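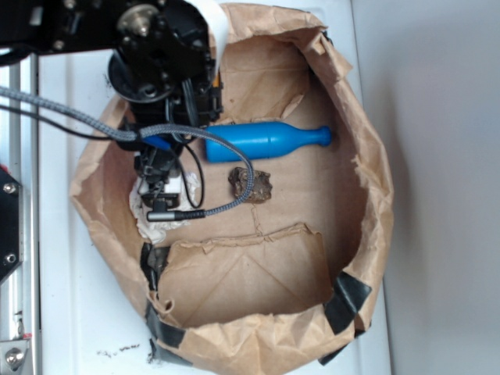
Figure 2. Brown paper bag, torn and opened out into a rough shallow bowl.

4.2 Second uses of the paper carrier bag

Most of the earlier work on carrier bags stops at the till or at the bin. How many are handed out, how many come back as waste. What goes on in the kitchen between those two points gets a line or two at best. We wanted that middle part. Hence the diary question, which asked people in Ostenley and Plisbridge to write down every job a paper bag did after the shopping came out of it, however small or daft it seemed.

We sent 1000 diaries out in November. Returns were better in Plisbridge than in Ostenley, partly a matter of housing (see 3.1, Ostenley has more shared front doors and post goes astray). Each diary ran for 15 days. Blank pages were kept in as blank pages and not read as "no bags", a choice Carretero argues for at more length in the appendix.

The jobs fall into a few loose groups. By far the commonest was holding other waste paper: newspapers, envelopes, the sleeves off ready meals. Then carrying, mostly things lent to neighbours or taken to work. Then what we ended up calling open use, where the bag is no longer a bag. Top rolled down or side torn away, so that it stands or lies as a wide dish (the shape in Figure 2 is typical enough). Peelings, pegs, onions, seed potatoes, odd screws. Engström had expected this group to be tiny. It wasn't, and we had to add a code for it half way through, then go back over the first batch of diaries by hand.

Open use matters to the argument because it tends to be the last job. A bag which has been folded flat and put in the drawer can still go back to the shop. Once torn down one side it can't carry anything much, and the diaries mostly show it moving on to the recycling or the compost within the day. Handles are the other thing. Where a handle had come away the bag went straight to open use or straight out, hardly anything in between. Several people wrote this in nearly the same words: "no good for carrying so I used it for the spuds." 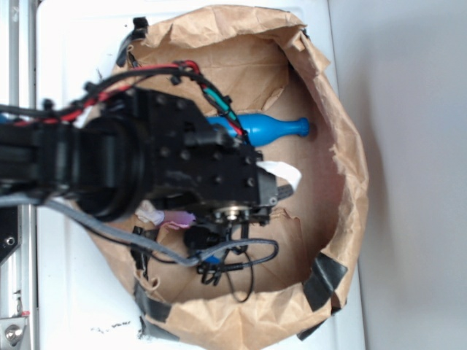
Rolling and tearing should be kept apart, though our first coding sheet did not. A rolled top can be unrolled. The bag is creased but whole, and in the Plisbridge returns quite a few went back to carrying afterwards. Tearing is one way only. Respondents seemed to roll when they wanted depth and tear when they wanted to reach the bottom easily, and a handful did both. We did not ask about this directly and probably should of. It has gone into the revised diary.

Size came up more than we had planned for. The large Gridow bag, the one with the square base, stands up by itself and was liked for sorting. The smaller Sarmiento bag falls over unless something heavy goes in first, and people said so, some of them crossly. Both firms' bags were used for lining food caddies and both leaked, in the respondents' telling. We have no test of wet strength to set beside that and make no claim about it.

On how long bags are kept, the picture is untidy. Up to 50 bags in one Ostenley cupboard, on the householder's own reckoning. Elsewhere none at all, each one gone the day it arrived. The middle is hard to describe and a mean would mislead, so Table 5 gives the spread only. Keeping a lot of bags did not go with using a lot of bags. If anything the big keepers wrote the thinnest diaries. Storage as habit perhaps, or just not wanting to throw away something sound.

We followed up with 8 home interviews, all carried out by Carretero. They were short. The point was to see whether people did what they had written, and on the whole they did, with one gap worth noting: open use was under-reported. Things which had been sitting in a rolled-down bag for weeks were simply not thought of as being "in a bag" any more. One man had to be asked what the clothes pegs were in. So the share for open use in Table 4 is best read as a floor.

Two limits. The diary caught winter only, and anything to do with gardens is likley too low. And we counted jobs, not hours, so a bag that held newspapers for a week scores the same as one that held peelings for the length of one meal. Weighting by time was tried and dropped, the entries are to vague for it. Engström's reworking of the Plisbridge set, last updated 10 March 2025, uses first and last mention of the same bag instead, and it is that version we carry forward into 4.3.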